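**Sorting blocks into a tray: notes on surface, tape and tray** (thread)

1/ Short thread on the tabletop we use for the block-tidying task. Helmi Peltonen asked for the layout, and it's easier to write it once than to answer by message. Cardboard surface, blue tape grid, pink plastic tray, toy blocks in four colours: green, blue, red, yellow.

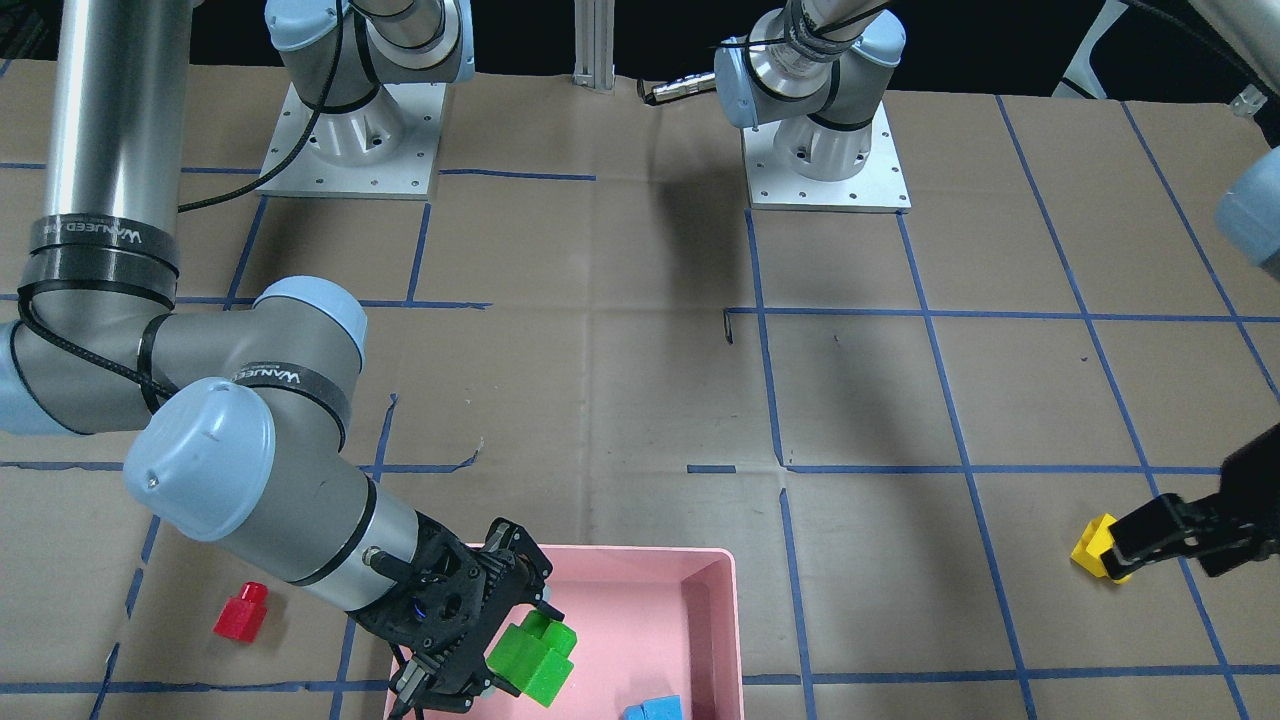 *2 min read · 9 posts*

2/ Cardboard first. Bare tabletop is too slick for small blocks, and a nudged piece slides a long way before it settles. Cardboard gives enough drag that a block stays in its square. It also dulls the glare from the overhead lights. Replace it when the creases start to tip things over.

3/ Tape goes on after the cardboard is fixed down flat. Painter's tape, pulled off the roll without stretching. Stretched tape creeps back overnight and the lines drift. We lay all the lines in one direction, press them, then cross them.

4/ The grid is for starting positions. One block to a square, never on a line. A block standing on tape sits on a slight ridge, and the stepped shapes with a raised top are fussy enough on flat ground.

5/ Tray: rectangular, raised sides, one colour all over. The sides matter more than the floor area. Too low and blocks bounce out, too high and you have to lift everything well clear of the rim. Aarne Manninen wanted a divided tray. We tried one in April and went back to the plain one after 30 runs.

6/ Tape wears faster than anything else on the table. Most of the damage is at the crossings, where two layers make a small step that catches on whatever passes over it. Check those first.
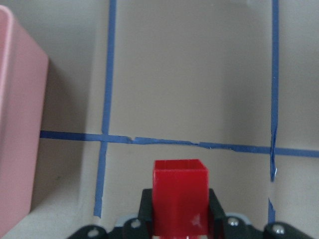
7/ My rule on repairs is to patch short and leave the rest alone. A full relay shifts every square by a little, and then the old position notes are useless. The horizontal line has a torn notch near its left crossing with the edge slightly lifted, and the right-hand vertical has thinned and frayed just below its own crossing. Both are patch jobs. Creases along a line can stay as they are.

8/ Patch method: cut out the bad section square with a blade, light pressure so the cardboard isn't scored, and butt a new piece in. No overlap — an overlap is just another ridge. Rub it down with the back of a spoon.

9/ Cutting template and position sheet are in the Handby folder under Grikari, file 2. Helmi, the square spacing is on the first page. Corrections welcome if your table comes out different.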